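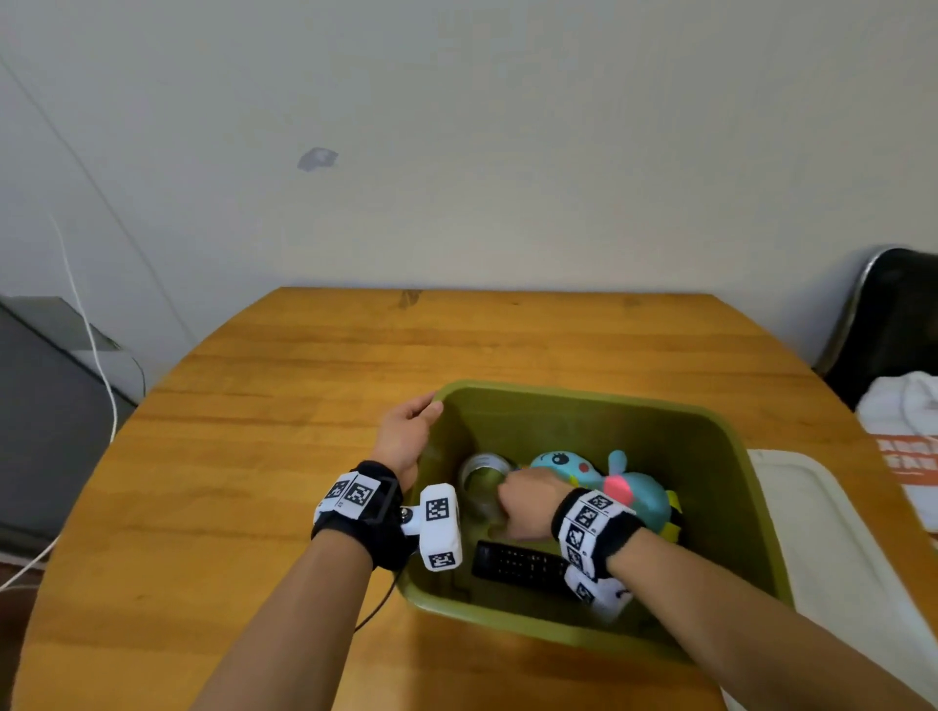 the self-test passes every morning, one reader in Stolludbridge writes, so surely section 4 can be skipped. We doubt it. The self-test on the Sura bench scale checks the display and the battery. It doesn't check the weight, whatever the box says.

## 4. Setting up and checking the scale

1. Put the scale on a hard, level surface and turn the feet until the bubble sits inside the ring.
2. Switch on with nothing on the plate. Wait for the zero to stop moving. The makers, Chraibi, promise a steady zero "instantly". Give it a minute.
3. Press TARE once. Don't hold it down, which changes the units.
4. Place the 200 g check weight in the middle of the plate and note the reading.
5. Repeat with the 1000 g weight.
6. Move the 200 g weight to each corner in turn. The readings should match the one from step 4.

**Note:** The "smart zero" setting hides slow drift and cures nothing. Leave it off while checking.

**Caution:** Never lift the scale by its plate. 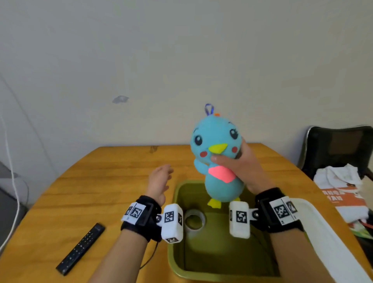
Can the scale be used with a container on the plate? Put the container on first, press TARE, then add the goods.

The tare figure is lost when the scale switches itself off. If a container weighs 342 g empty, write that on a label and compare it with the scale now and then. A reading of 565 g for the same empty container means a wrong label or a faulty scale, so go back to step 4 before blaming either.

### 4.1 Aline mode

Aline mode averages several readings and is sold as "more accurate". It gives a calmer display. We found no other benefit, and a scale that reads wrong will go on reading wrong. To turn it off:

1. Hold MODE until the letter A flashes.
2. Press TARE.
3. Switch off and on again, then check that the A has gone.

Section checked 3 Jul 2018. The battery table will be redone in August.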